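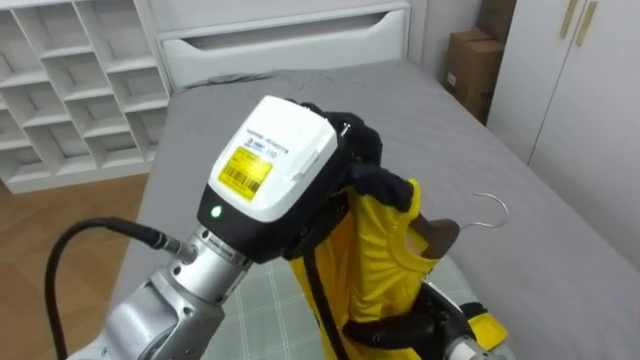
Satish Marar asked whether we could train the second hand by itself, from clips where the first hand only holds the garment still. We tried it, and the answer is in the results part of this file.

MacRitchie garment set, README

The set is for learning how two robot hands share one piece of clothing on a hanger. Each recording has the head camera view, the joint positions of both arms and a short text label for the task. The recordings were made in July, in a furnished bedroom at Kisville.

What we wanted to test

A usual policy predicts both arms together. In our method, called Prultlow, one arm is named the holder and the other the follower. The follower receives the planned path of the holder up to 2 seconds ahead, and it chooses its own movement after that. The roles are written in every label and they can change inside one recording.
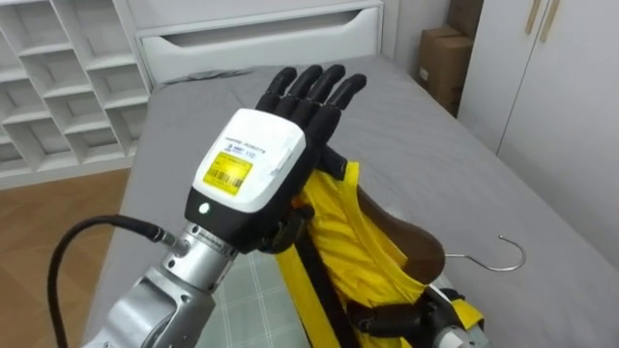
Brundonlow Robotics Group, Soft Materials Team

Both hands are on the yellow garment while it is on the wooden hanger. We label this state "shared hold". It was the most difficult state for our annotators, as the fabric and the black fingers cover each other in the head view.

Results

We trained 3 versions: both arms together, Prultlow, and the follower alone as Satish proposed. Prultlow lost the garment less often than the joint version. The follower alone behaved well with a still holder, but it pulled too early when the holder began to turn. Scores for all 11 garments are in results.csv.

Known problems

Fingertip force is not recorded. Straps are labelled as part of the garment, and we are not sure this was a good decision. Please do not use the set to judge grasping from a rack, the rack clips were removed.

Contact

Labels and licence: Senga Gourlay. Training code: Kvido Krajčí.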